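Widberg Opens Booking for Summer Stadium Tours at Nultska Arena

WIDBERG, 23/03/2018 - Alemneh Travel has opened booking for its guided tours of Nultska Arena, which will run daily from the first week of June. Tickets can be reserved through the company's website or at its ticket office beside the east gate.

The tour lasts about 90 minutes and takes visitors through the home dressing room, the players' tunnel, the press seats and the club museum, where 877 items are on permanent display. Groups are limited to 40 people. No tours will be held on match days.

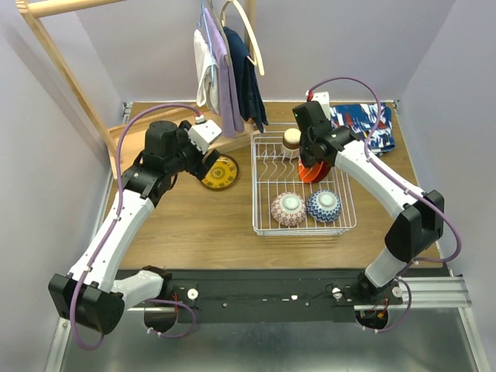 Two robot arms at a tabletop, with a yellow plate.

"Visitors have asked us for years to let them walk out of the tunnel and stand beside the field," said Drita Softić, director of tours at Alemneh Travel. "We are pleased to offer that this summer, and to offer it every day the arena is free."

Last season 1,271 school students visited the arena under a separate program, which will continue without change. Schools should book through the Otico education desk and not through the public calendar.

Tickets are sold by date and entry time. Guests who need step-free access are asked to note this when they book. Bags larger than carry-on size must be left at the ticket office.

Media contact: Drita Softić, Alemneh Travel, Widberg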